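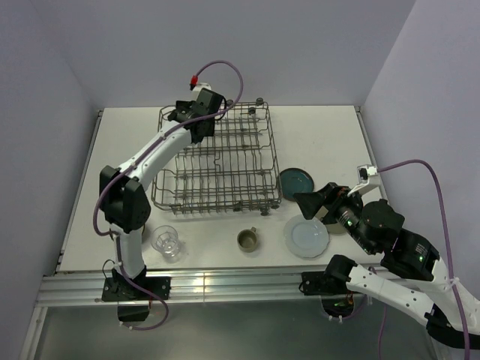

Hemdale Community Health Outreach
Spring progress report to the Stotard Fund

Dear friends at Stotard,

It has been a full few months since we last wrote, and we are so pleased to tell you how your grant is being put to use. Our walk-in blood pressure and diabetes screenings are now running at 3 sites: the Hemdale library, the Plirden grange hall, and (since January) the break room at Gavalas Feed & Supply, where the owners have been kind enough to let us set up every Tuesday before the early shift.

People screened to date: 1,384
Referred to a clinic for follow-up: 67

Plirden got off to a slow start. The road was closed for 2 weeks and we lost both of those sessions, but folks have been coming back steadily, and many bring a neighbor or a spouse along, which does our hearts good! 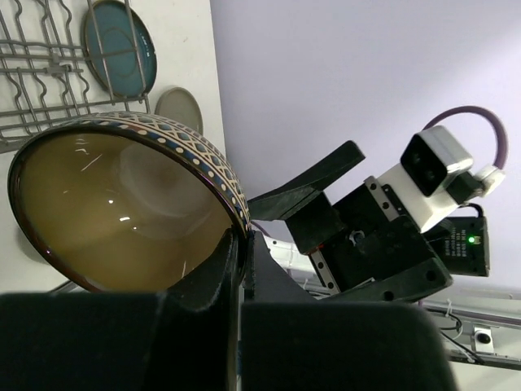
We had also promised you evening hours, and I have to report that these are behind schedule. Our second nurse position took much longer to fill than we hoped, and the new nurse is still finishing her county paperwork. We expect to open the library until 7 p.m. once that is done.

Spending is on track except for test strips, which went up in price after we sent you our budget. We would like to move a little money over from printing to cover the difference, and will send the request form separately. Please let us know if you would like to come by one of the sessions before the next report is due.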